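Ticket 1639 · Compras / Equipamiento
Asunto: Presupuesto de consumibles y repuestos para el humanoide de limpieza
Abierto por: Carola Fuchs
Estado: pendiente de aprobación
Prioridad: media (la mía era alta; el sistema la bajó solo)

Jueves, 9:10
Reabro el ticket. Compras lo cerró con la nota "el robot ya está comprado". Correcto. También está comprada la furgoneta y le seguimos echando gasolina.

Pido tres partidas: pinzas de repuesto, escobillas de mango largo y la ampliación del soporte de Bamura. La oferta de Clidska incluye todo menos las escobillas, que al parecer son un producto demasiado sofisticado para su catálogo.
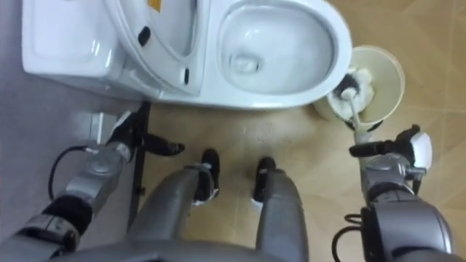 ¿Cuántas pinzas hay que presupuestar para el primer año?
Cinco pares, contando uno que se queda en el almacén para no parar mientras llega el pedido. El plazo de Clidska es de 14 días laborables.

Jueves, 11:32
Respuesta de Compras: que si vale la pinza genérica de Kirkix, que cuesta 59 euros menos por unidad. Vale si alguien paga el adaptador de muñeca, que no figura en la oferta. He pedido el precio. Me han mandado un folleto.

Jueves, 12:05
Llega el precio del adaptador. Se come el ahorro de los dos primeros pares. Adjunto la cuenta en la hoja "comparativa_v4". Las versiones anteriores no las abráis, la segunda suma el IVA dos veces.

Jueves, 15:40
Pereyra, que lleva el presupuesto de sanitarios, pregunta si las esponjas van a su partida o a la mía. Propongo la suya. Son esponjas. Gastamos más o menos un paquete por semana y no pienso amortizarlas a cinco años. 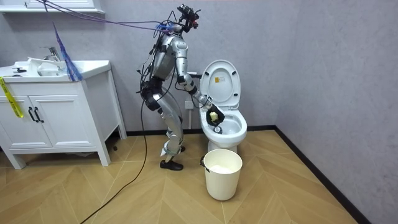 Fig. 2. Limpieza del interior de la taza con esponja.

Jueves, 16:20
Pendiente antes de firmar:
- Clidska: confirmar por escrito que la garantía cubre las pinzas usadas con agua y detergente. Por teléfono dijeron "en principio".
- Bamura: precio del soporte sin la visita trimestral.
- Compras: código de gasto para las escobillas. "Material de oficina" no me lo acepta el programa y lo entiendo.

Dejo el ticket abierto. Por favor, no lo cerréis hasta que haya número de pedido.

C. Fuchs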